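Rules Before Robots: Writing Lab Practice for the Millik Project
Student project report, Moter group

1. What we set out to do

Our task was to write safety and good practice rules for one robot arm working in a furnished room. We started in November with 51 rules. Several forbade things that the laws of physics had already forbidden.

2. Cutting the list

We gave the draft to students from the Derkach project and asked them to follow it. More than 80 percent of their questions concerned five rules, all of them written by us at 2 a.m. After two rewrites we were down to 19, which fit on one sheet of paper - a sheet people might conceivably read.

3. Rules for the work area

Rule 7: Keep hands off the bed while the arm is enabled. "Just moving the towel" counts as hands.
Rule 8: The stop button stays within reach of the operator, who stays awake.
Rule 9: Check cable slack along the arm before each run.
Rule 10: Soft items such as bags and cloth may overlap, but log the layout first. "Messy" is not a layout. 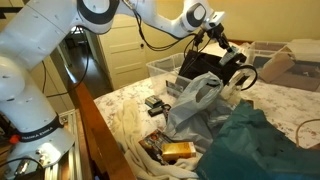 4. What is still missing

We have no rule for handing over between shifts. The Jindach team has one, and we plan to copy it with full credit and minor spelling changes.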